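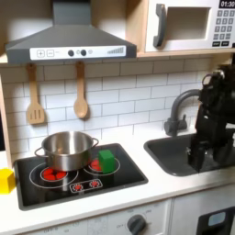 The Maselwood kitchen, open for business.

My restaurant has two burners, one pot and a microwave that has said 01:30 for as long as I've been cooking here. I love it! It's always a minute and a half until something wonderful.

I named the place Corden, after the street I wanted to live on when I was little (we lived over a tire shop). The menu is short. There's green soup, and there's yellow soup if you ask nicely. A bowl costs 55 buttons, or 877 if you're rude to the chef - and I'm the chef.

My daughter handed me the job back in May. She wanted to be the customer, she said, because customers get to complain. So I stood on my knees on the rug and took her order, and she sent it back 4 times. Too green. Not green enough. Then she fell asleep against the couch, and I kept right on cooking.
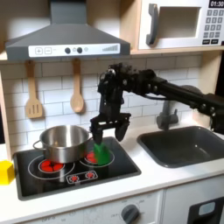
Green soup, still waiting on the right-hand burner.

Tonight she's at her grandmother's in Pivness and the house is awfully quiet. I should be doing the real dishes. I went and looked at the little wooden spoon instead, hanging next to the spatula, and I asked the rug if it had a reservation.

Then the phone rang. "Are you open?" she said.

I told her I'd have to check with the kitchen.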